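Pukell Adds Two-Arm Sorting Stations at Carvalho Returns Center

CARVALHO, 7/21/22 – Pukell, which cleans, sorts and repacks returned toys for retailers, will start using two-arm robot stations on the sorting floor of its Carvalho building. The first 3 stations will go into the mixed-parts area, where loose bricks and play food are separated by hand today.

The stations come from Tridevent and run on Nusuvex, the software Pukell already uses to track returned goods. Each one has a pair of arms with a gripper on each, working over a flat table. Staff teach the arms by guiding them through a pick many times over, with different items and in different positions.

Pukell employs 192 people at Carvalho. No jobs will be cut as part of the change, and hourly pay will stay the same or go up. Sorters who move to station work will get 120 hours of paid training, all of it during normal shifts.

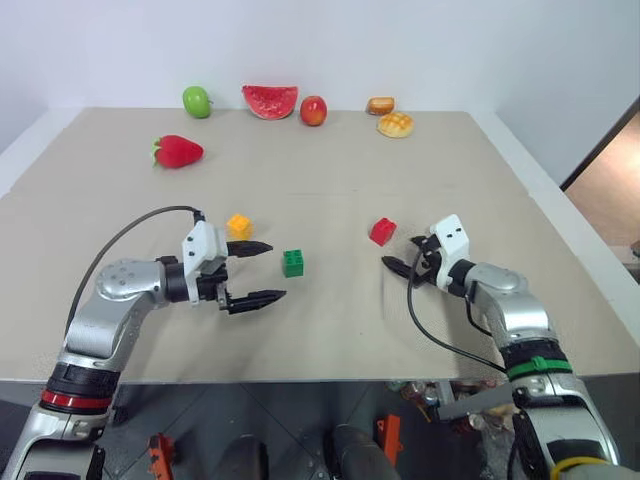 Two arms at the sorting table with toy bricks and play food.

Mixed parts has long been the hardest area to staff. The work is repetitive, the pieces are small, and people on the late shift have asked for years to rotate out of it more often. Under the new plan no one will spend more than half a shift on hand sorting. The other half goes to station work, inspection or repacking.

"I sorted bricks for most of my time here, and my wrists know it," said Idalina Salgado, floor lead for mixed parts. "What I asked for was that the people who do this job now get to be the ones who teach the arms. They know which pieces roll and which ones stick together. We got that in writing."

Station operators will load the tables, check what the arms have sorted and step in when a piece is missed or dropped. They will also log every stop. Pukell said the arms are slower than an experienced sorter on most items and that it does not expect this to change soon. Hand sorting will continue next to the stations, and orders with a short deadline will still be done by hand.
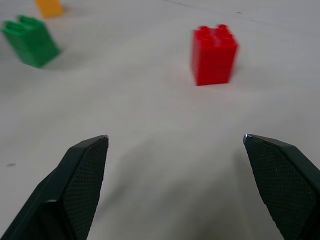
Will sorters be measured against the speed of the arms?

Pukell will not set hand-sorting targets from station output. The targets in place before July stay as they are, and any change has to go through the shift representatives first.

The item list for the first stage has 432 parts on it, most of them bricks. Soft toys, puzzles and anything with a battery are left out. Parts with sharp or broken edges will go to inspection as they do now.

"We would sooner do a short list well," said Joana Quintela, operations manager at Carvalho. "If the crew tells us a part doesn't belong on the table, it comes off the list. They can also stop a station at any time without asking a supervisor."

Sign-up sheets for operator training are posted outside the break room, and current mixed-parts staff have first choice of places. Late-shift employees can train on days if they prefer – the shift premium will still be paid for those hours.

About Pukell
Pukell handles returned toys and games for retailers. Its Carvalho building covers intake, cleaning, sorting and repacking.

Media questions: Joana Quintela, Operations, Pukell Carvalho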